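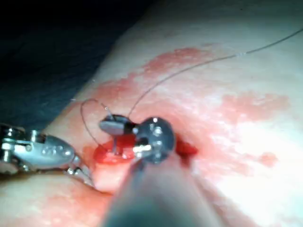

Bianka Kelemen looks after one suturing cell at the Sellilden test lab, and most of her working hours go into the wrists. Two instruments share the tissue in that cell, and both are cable driven from the base of the shaft. On the wrist with the round head, the jaw sits directly against the disc, and she judges an instrument first by how that joint behaves when the jaw is held over the cut with thread attached. "If the joint has play in it, the needle rolls in the jaw," she said. "The encoder at the motor end reports nothing, because the motor has gone where it was told to go. The error is in the cable."

Kelemen came to Sellilden from Gruteo, where she serviced packaging lines. The cell was already running when she arrived, with the drive units on a Viklund base frame and a logbook that recorded faults but no tensions. Her first change was to the logbook. Each instrument now has a page with a tension reading for every cable, taken cold before the first run and again at the end.

The camera is a separate procedure. It sits close to the tools, so a shaft can fill a large part of the view and go soft. Kelemen does not refocus for the shaft. She sets focus on the tissue at working distance, locks the ring, and checks it against a printed target.

"People want to see the whole instrument sharp," she said. "I need the stitch and the jaw tip. The shaft can be a gray blur."
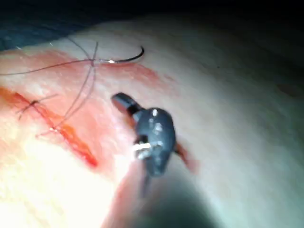

Two stitches placed, with the curved needle above the cut.

Exposure is set the same way. A bright patch at one side of the tissue is acceptable to her as long as the thread can be followed where it crosses the surface. Dark thread on a pale surface gives the tracking software enough contrast. The difficult region is the border of the tissue, where the light drops and thread and background come close to the same value.

Gøran Ljungberg wrote the calibration routine and runs it from the Gulterham office, normally at 7:30 in the morning. The routine drives each wrist through 128 poses and compares the commanded jaw position with the one measured through the camera. It takes long enough that he used to run it once a week. It is now run before every session.

"A weekly number was useless to us," Ljungberg said. "A cable settles in the first hour after it is changed. By the time I had a result it described a different instrument."

The limit for a cable set is 200 sessions. Kelemen replaces the set at that point whatever the readings say, and earlier if one cable has drifted away from its partner. 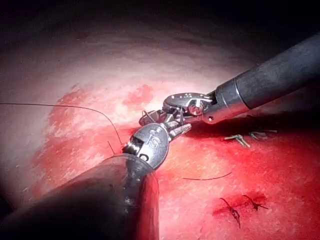 The replacement itself is done on the bench with the instrument out of its drive unit. She releases tension at the base, draws the old cable out through the shaft, and feeds the new one behind the pins in the wrist before seating the crimp. Both cables of a pair are changed together. After that the wrist is worked through its full travel by hand, tensioned, left overnight and tensioned again.

Cleaning comes before any of this. Residue dries in the serrations of the jaws and under the pivot, and a jaw that does not close fully will let thread slip during a tie. Ljungberg's software records this as a failed grasp, fault 2231, and for several months it was treated as a planning error.

"I changed the approach angle three times," he said. "Bianka put the jaw under a microscope and sent me a picture of the dirt."

The fault has been rare since December. Kelemen keeps the worn jaws in labeled bags, sorted by the page number in the logbook, and plans to section a few of them to see how the serrations wear. The next cable change is on the lower instrument.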